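Chapter 7
Illness, Absence and the Team on Match Day
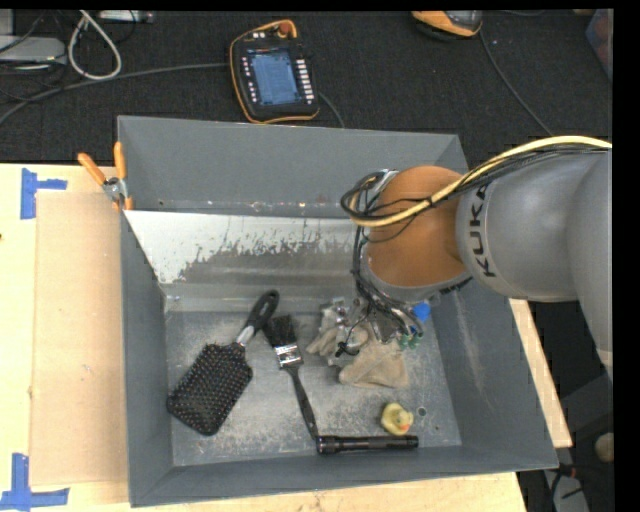
7.1 What this chapter covers

Coaches and players fall ill like anyone else. In team sport the timing often makes the matter harder, as a fixture cannot easily be moved and the people who have to decide are usually on a coach, in a hotel or already at the ground. This chapter deals with the decisions that follow when a member of the playing or coaching staff is unwell shortly before a match. It does not deal with injuries picked up during play, which were the subject of Chapter 6.

By the end of the chapter you should be able to:

- state who in a club may rule a player or coach unfit on medical grounds
- explain the difference between a reported symptom and a finding
- set out the order in which people are told
- draft a short public notice that keeps private medical details private

Some terms from Chapter 2 are used again without being defined a second time. If you are not sure of "duty officer", "squad list" or "late change", look them up before going on.

7.2 A case to keep in mind

We shall return several times to the case of Eltent Rovers, a semi-professional football club with a first-team squad, a women's squad and two youth sides. The club was due to play away at Dovance in February. The journey takes 3 hours by road and the team travelled the evening before.

On the morning of the match four players reported stomach pains and one of the assistant coaches had been sick in the night. The head coach felt well. The club physiotherapist was with the party but the club doctor was not, and had to be reached by telephone. Kick-off was at two o'clock. Some 200 away supporters had bought tickets, and several coaches had already set off.

The questions facing the club were ordinary ones. Could the four players take part? Should the rest of the squad be kept apart from them? Who would stand in for the assistant coach? Did the home club need to know, and if so, how much? The match went ahead with two of the four left out. The official attendance was 2,083.

Later sections look at each of these decisions in turn. For now, note that the club had a written plan, that it had last been revised two seasons earlier, and that the telephone number it gave for the doctor was out of date. It took 50 minutes to find the right one.

7.3 Who decides

In most leagues the rule is simple on paper. A medically qualified person may rule someone out, and the head coach may not overturn that ruling. The head coach may leave out a player who has been passed fit, as selection is a separate matter.

Difficulties arise in three situations. The first is where no doctor is present, as at Dovance. A physiotherapist can take a history, record temperature and pulse, and advise rest, but the club's own rules should say whether that advice is binding until a doctor has been reached. The second is where the person who is ill is the head coach. Players are used to being examined, while coaches often are not, and many clubs have no written procedure for standing a coach down. The third is where the person disagrees. A player who says he feels well enough must be heard, and what he says should be written in the notes, but it does not settle the question.

Chest pain, fainting and trouble breathing are treated differently from everything else in this chapter. Anyone with these symptoms should be seen by the emergency services without waiting for the club doctor. Section 7.6 gives the full procedure.

7.4 Telling people

The usual order is the club doctor, the head coach, the team manager, the family where the person agrees, the league and the press. In the Eltent case the press heard before the league did. A supporter staying in the same hotel had posted a message online before breakfast, and the local paper, the Udedach Courier, rang the club secretary twenty minutes later.

A public notice need only say that a named person is unavailable. The word "illness" may be added with consent. Do not guess at a cause or give a date for a return.

Before you read on

Find the illness and absence rules for a league you know. Note who must be told of a late change and by what time. Then compare your notes with the extract from the Odukoya League handbook in Appendix C, which is used in the exercises for Section 7.5.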